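Ich nutze das Brameck 3 jetzt seit ein paar Wochen als einziges Telefon. Ein paar Notizen dazu, weil mehrere gefragt hatten. Wird ein längerer Thread.

Vorweg: selbst gekauft, kein Testgerät. Vorher hatte ich ein Longo, das nach vier Jahren keine Updates mehr bekam. Der Akku war auch durch.

Größe und Gewicht. Auf meiner Küchenwaage 221 Gramm mit Hülle. Das merkt man in der Jackentasche, in der Hosentasche sowieso. Mit einer Hand tippen geht, aber die obere Ecke erreiche ich nur, wenn ich umgreife.

Display ist gut. Draußen bei Sonne lesbar, abends lässt es sich weit genug runterregeln. Die automatische Helligkeit springt mir zu oft, die habe ich nach zwei Tagen ausgeschaltet.

Der Fingerabdrucksensor sitzt in der Seitentaste. Funktioniert mit trockenen Fingern fast immer, nach dem Abwaschen nie. Ich habe denselben Daumen zweimal angelernt, seitdem ist es etwas besser.

Akku: Ich lade abends auf 80 Prozent und komme damit durch den Tag. Mit Navigation und viel Hotspot nicht. Auf der Fahrt nach Kassel war nachmittags Schluss, da lief allerdings die ganze Zeit die Karte.

Das Ladegerät liegt nicht bei. Mein altes vom Longo lädt langsam, mit dem von Stodel geht es deutlich schneller. Das Stodel wird dabei ziemlich warm, deshalb liegt es bei mir nicht mehr auf dem Teppich.

Kamera. Tagsüber reicht sie mir völlig. Bei Kunstlicht werden weiße Flächen gern etwas gelblich, das kann man in der App nachziehen, wenn man daran denkt. Der Zoom ist ab der zweiten Stufe nur noch für Notfälle, Abfahrtstafeln und so.

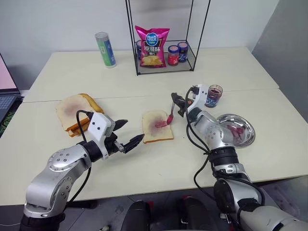
Video habe ich wenig probiert. Die Stabilisierung beim Gehen ist ordentlich, der Ton dünn. Wind macht jede Aufnahme kaputt — aber das war beim Longo auch so.

Software. Vorinstalliert sind drei Apps von Mekivby, die sich nur deaktivieren lassen. Eine davon hat sich nach dem letzten Update wieder eingeschaltet und mir das Wetter von Hamburg gemeldet. Ich wohne nicht in Hamburg.

Kenza Belkadi hat mir dazu geschrieben, dass man die Benachrichtigungen auch pro App komplett sperren kann. Einstellungen, Apps, Mekivby, ganz unten. Danke, das hält bisher.

Umzug vom alten Gerät: Kontakte und Fotos kamen vollständig an. Die Chats musste ich getrennt sichern, und bei der Banking-App war eine neue Freischaltung per Brief nötig. Der Brief hat sechs Tage gebraucht. Wer umsteigt, sollte das alte Telefon so lange behalten.

Telefonieren geht auch, falls das noch jemand macht. Der Hörer ist laut genug, die Gegenseite versteht mich gut. Im Keller habe ich weniger Empfang als mit dem Longo, im Zug eher mehr. Erklären kann ich das nicht.

Zur Frage von Brodie Maihi: Nein, kein Kopfhöreranschluss. Ich benutze einen Adapter und habe einen zweiten im Rucksack, weil ich den ersten schon einmal im Hotel vergessen habe.

Preis: Ich habe es gebraucht für 200 Euro bekommen, mit einem Kratzer am Rahmen unten links. Neu würde ich es zum jetzigen Preis nicht kaufen, da gibt es Geräte mit mehr Speicher.

Apropos Speicher, den habe ich unterschätzt. Offline-Karten und Podcasts fressen das meiste. Einen Kartenslot gibt es, die Karte wird aber nur für Fotos und Musik angenommen — Apps lassen sich nicht verschieben.

Das nächste größere Update soll im Juni kommen. Bis dahin lasse ich alles, wie es ist. Falls sich bei der Helligkeit etwas tut, hänge ich es hier dran.

Nachtrag, 16. März 2025: Roman Żak fragt nach der Hülle. Eine einfache aus Silikon, dunkelgrün, vom Kiosk am Bahnhof. Hersteller steht keiner drauf.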